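In Defence of the Big Table
By Sofia Antunes
21 September 2019

When my husband and I came to Erkness nine years ago, we rented a house which had no furniture in it except one table. The owner said we could use it or throw it on the nature strip, he did not mind. It was long and heavy and it did not go through the door of the kitchen, so it must have been put there before the door was made narrow. We ate at it for six years. When we moved to our own unit in Bundent, the agent walked through the rooms with us and said, very kindly, that most of her clients now do without a dining table. They have the bench in the kitchen, with stools.

I have been thinking about this sentence for a long time. I want to argue with it, although the agent herself was a pleasant woman and she was only describing what she sees.

I understand very well why the table is going away. Units are small. A table for six people takes the space of a bed, and rent is paid on every bit of floor. People finish work at different hours. In my building there is a nurse, a man who drives a delivery van from four in the morning, and two students who seem to eat only at night. If you live alone, or if your family is never at home at the same time, then a big table can look like an accusation. It stands there with its six chairs and asks where everybody is.

Still, I believe we lose more than we think when we give it up, and that we should give up other things first. The second couch, for example. Or the television cabinet, which in many homes is bigger than the television by a ridiculous amount.

My first argument is about faces. On a bench with stools, people sit in a row, and they look at the kitchen tap. You can talk in a row, of course. It is even easier to say difficult things in a row, as every parent knows who has driven a teenager to sport. But you cannot argue well in a row. At a table you see that your brother-in-law is starting to be hurt before he says anything, and you can stop. In my country we argue a great deal at meals, and I do not remember that anybody left the table for good.

The second argument is about work, and I mean the kind which is done with hands and takes a long time. On our table my daughter made a map of the Murray for school. I did my papers for citizenship there, with the documents in piles and a cup on each pile against the fan. My husband cuts cloth. You cannot do these things on a bench of 46 centimetres, and you cannot do them on your knees. When there is no large flat place in a home, people do not do smaller projects. They stop doing projects. I have no study to prove it. I only know what happened in the three months when our table was in storage and we had the bench. In this time nobody in our family made anything at all, and we thought we were just tired.

Some readers will say that the desk exists for this. But a desk belongs to one person and it faces the wall. If my daughter does her homework on her desk, I see her back, when I see her. If she does it on the table, I am there with the onions, and she asks me things in English that I do not know, and then we both look for the answer. I learned the word "tributary" in this way.

There is also the question of money, and here I must be fair. A new solid table is expensive. At Tivov, in the shopping centre, I saw one for more than 1,000 dollars, and the sales assistant told me it was the cheaper range. For many families this is not possible and I would not tell them to do it. But the second-hand market is full of big tables exactly for the reason that nobody has room. Gallardo, the auction house behind the station, sold one in our size last winter for 40 dollars, and the chairs were included. I have seen people walk past such tables because the top had rings from glasses or a burn from a pot. To me this is like refusing a house because somebody has already slept in it. A top of real timber can be sanded by a patient person in two afternoons. After that you put oil on it, you wait, and you put oil again.

I know there are people who will have the table and not use it. I grew up with this too. My aunt had a beautiful one, in a room with the curtains closed, with a lace cloth and over the lace cloth a plastic one. We were allowed at it for Easter and for funerals. This is a waste, and if you plan to keep your table in this manner then perhaps the agent is right and you should have the bench. A table must get dirty. I would say to young couples: buy the ugly one, put it in the brightest part of the home, and do not buy the plastic cloth.

The council in Bundent will decide in October about the new rules for small apartments, and there is a line in the draft which says that the living area should be planned with space for "dining or equivalent use". I wrote to them about the word "equivalent". I asked what is equivalent to dining. I received a polite reply that my comment was noted. My own wish is that the plan of every family unit should show a table drawn in it, with chairs pulled out and people able to walk behind them, so that the builder must prove it is possible. It would cost some bedrooms a little wardrobe. I think most families would accept this exchange if somebody asked them before the walls were up.
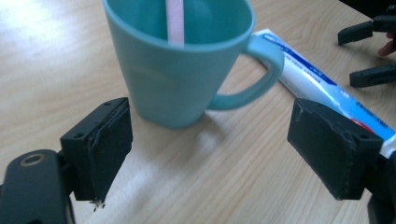
Until then we must measure for ourselves. Take a tape to the inspection, and also some newspaper. Lay the newspaper on the floor in the size of the table you would like, then walk around it with the agent watching. We did this in four units and in three of them I could not pass behind my husband's chair. We took the fourth, although the bathroom was green.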